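Water is over the Purulwood road at the low bridge again and the shire has closed it both ways. If you're coming from Hilville, take the ridge road. Allow an extra 45 minutes. I'll add to this thread through the day as I hear things.

River gauge at Hilville was still rising when I checked before breakfast. The minor flood level has been passed. The bureau's warning covers the river from the weir down to the junction, so if you're on the flats, get stock and pumps up now.

The dam is spilling. That is the fixed crest doing what it does when it's full. There are no gates on ours to open or shut, so please stop sharing the post that says the gates have been opened. It's a photo of another dam.
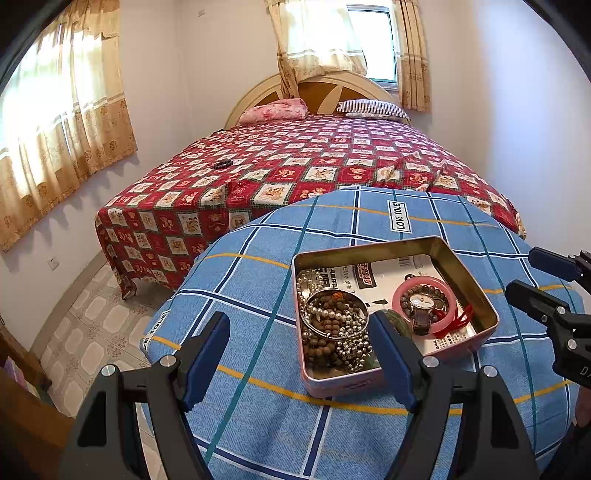
Hanan Bitar

Road list as of mid-morning. Closed: Purulwood road at the low bridge, Jiang Lane from the hall to the river, the causeway at the old butter factory. Open with water over it in patches: Quarry Road. Everything else in town is open.

Someone asked about Jiang Lane from the top end. You can get in as far as the hall. Past that there's a barrier and an SES crew, and they will turn you around.

School buses: the Purulwood run isn't going this afternoon. Kids from that side will be kept at school until someone collects them. Ring the office if it has to be someone who isn't on your form.

Evacuation centre is open at the Hilville showground pavilion. Dogs on leads are fine, cats in carriers. Horses can go in the yards behind the cattle shed, bring your own feed. Bring medication, chargers and a change of clothes. There is bedding.

Karim Karaki at the SES unit asked me to pass this on: for sandbags, go to the depot in Mill Street. There are 600 filled and another 1000 empty with a sand pile. Limit is 60 per house. Take a shovel if you own one, they're short of them.

If you can't lift or drive, ring the SES line and say so. They'll put you on the list. Please don't message me for sandbags, I can't do anything about it except ring the same number.

Power is out on the river side of Jiang Lane and at the Purulwood pumping station. The crew can't get to the substation line until the water drops, so no time given for it coming back on.

Town water is still fine to drink in Hilville. Purulwood has been asked to go easy on it because the tank isn't being topped up while the pump is off. No washing machines, short showers.
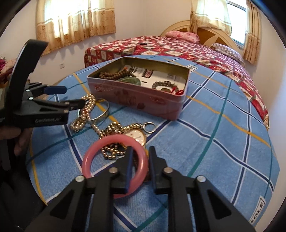 Table with the blue checked cloth, Friday arvo.

Correction to the road list. Quarry Road is now closed as well, from the tip turn-off to the grid. Ghada Nassar came through it just before and said it was over the bottom of her doors. Don't try it.

So the ridge road is the only way between the two towns. It's narrow, there are log trucks parked up on the verge near the lookout, and there's fog on top. Headlights on. Keep left on the bends.

Question about whether this is as bad as March. At the gauge, no, it's still below that. But March came up fast and went down fast and this one is coming up slowly, with more in the creeks behind it. The forecast has the rain easing overnight and the river peaking after that.

For the people on Pliltus Creek: that creek has no gauge on it, so the river reading tells you very little. Najwa Semaan is at the top crossing and says it's over the second rail of her yards and holding. Better to leave early up there, there's just the one track out.

Supermarket is open but out of bread and long-life milk. The truck came as far as the turn-off and went back. The bakery is baking again this afternoon, cash only while the line is down.

Chemist will stay open late. If you have scripts waiting and you're stuck on the Purulwood side, Carla Sabbagh is keeping a list at the Purulwood store and the SES will bring them over the ridge in one run. Give her your name and the name on the script.

Please keep off the levee. People were walking along it at lunchtime to look at the water and the shire has now taped it off at both ends.

Gauge has slowed. It's still going up, but less in the last two readings than in the two before. No change to the warning. The showground stays open all night and you don't need to ring before you go.

That's me until the evening update. Road closures are on the shire page and the sign at the roundabout. For help with floods or storms it's 132 500, and if it's life-threatening ring triple zero.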